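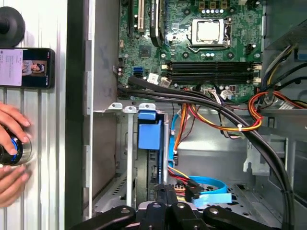
Section 4. Adding Memory to the Office Server

The Gonduvik records package runs on an ordinary desktop tower supplied by the customer, and the memory in that tower sets the limit on how many catalog entries can be open at once. Sites that hold more than 200 open entries during working hours should add memory before installing the Saraç search module. The work is done with the tower on its side and the cover off, so that the memory slots are within easy reach. On a board of the type shown, the slots are the four long black ones beside the processor socket, with a small white clip at each end. The layout of other boards may differ, and the board maker's booklet takes priority over this guide in all matters of slot order and module type.

4.1 Before you begin

Tell all users that the records service will be unavailable. Gremirum recommends starting after 6 p.m. at sites with evening staff on the desk, and at midday closing elsewhere.

You will need:
The replacement or additional modules
A Phillips screwdriver
A grounding strap
The administrator password for the records package
The site folder, with the current configuration sheet

CAUTION: Do not begin while a nightly export is running. An interrupted export leaves the index locked, and the lock can be cleared only by Gremirum support.

4.2 Shutting down the service

1. Log in to the records package as administrator.
2. Open Maintenance and select Close Service. Wait for the message "All sessions ended."
3. Select Export Now and save the file to the external drive. Confirm that the file name ends in the current month, for example "April."
4. Shut down the operating system in the usual way.
5. Switch off the power supply at the back of the tower and remove the power cord.
6. Press the front power button once and release it.

NOTE: If the message "All sessions ended" does not appear, a reading room terminal has been left logged in. Log it out at the terminal. Do not use Force Close unless the terminal cannot be reached.

4.3 Fitting the modules

1. Place the tower on its side on a firm table and remove the cover.
2. Put on the grounding strap and fasten its clip to bare metal on the case.
3. Find the slots to be filled in the board maker's booklet. Modules fitted as a pair must be of the same size and speed.
4. Open the clips on the chosen slots.
5. Hold the module by its edges and line up its notch with the ridge in the slot.
6. Press down evenly until the clips close. If they do not close, remove the module and check the notch.
7. Replace the cover, return the tower to its normal position and reconnect the power cord.

CAUTION: Do not touch the processor or open the lever on its socket. No step in this guide calls for the processor to be removed.

4.4 Restarting and checking

1. Switch on the tower and log in.
2. Open Maintenance, then System Report. The new memory total should be listed on the first line.
3. Select Open Service.
4. From a reading room terminal, search for any entry dated 1929 or earlier. These entries are held in the older Hasell format and take the longest to load.
5. If the search fails with code 563, select Rebuild Index and repeat step 4 when the rebuild has ended.

NOTE: A rebuild may be left to run overnight. Staff may view entries during a rebuild but may not edit them.

4.5 Updating the site folder

Enter the new memory total on the configuration sheet, form 2, and have it initialed by the person responsible for the records room. Send a copy to Tuncay Uysal, Site Records, Gremirum. Support requests from sites with an out-of-date form 2 will be returned until the form has been received.

Removed modules remain the property of the customer. Store them in an anti-static bag, marked with the name of the site.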